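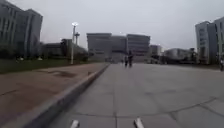 Prirness Robot Club: Your Questions

Do I need to know how to code?
No! Plenty of members wrote their first line of code here. Bring a laptop if you have one, and if you don't, we have a few to share.

What are you building this year?
A small outdoor rover called Binska. She has to drive a 40-meter course by herself, and we're so close — the steering finally behaves.

Where do you practice driving?
Outdoor runs are the best part of the club. We like long, open pavement with a curb down one side, so the rover has an edge to follow.
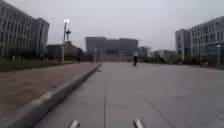 Sharing space politely is a skill we grade ourselves on. Every run has a spotter who walks along with a stop button. With somebody riding away up the middle of the pavement and more people over by the grass, the spotter's job is to call them out early and keep our speed low. New members start as spotters, and they love it!

How much does it cost?
Dues are $10 a term. Parts come out of the club budget.

Who do I talk to?
Suryani Yusof handles sign-ups, and Benedikt Meinecke can answer anything about motors (at length).

Last updated 2022-07-25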